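2023-01-30, Barwood workshop

Back on the sourdough paste for the bookbinding samples! I mixed a fresh batch this morning with 100 g of wheat starch and 570 g of water, which is thinner than Kimie likes it (she'll tell me so), but the last lot dragged under the brush and left ridges all down the spine linings. Cooked it slow, strained it twice, let it sit under a plate while I cut boards.

Pasted up four cases in the gray cloth. Two are in the nipping press, two are under bricks — I want to see if the bricks are good enough for Moushumi's June class, as we only have the one press. Yasuo thinks the boards will warp toward the cloth whatever I do. Grain runs head to tail on all four, I checked.

Still need to order more mull and ask Toshiko where the good bone folder went.
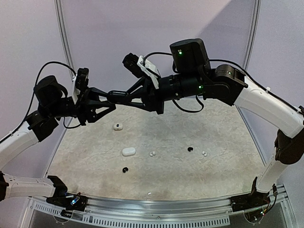 Notebook 3, p. 224

Opened the first case after lunch and the joint is lovely, nice and crisp, no paste through the cloth. The second has a bubble near the tail. Leaving the bricks on until tomorrow.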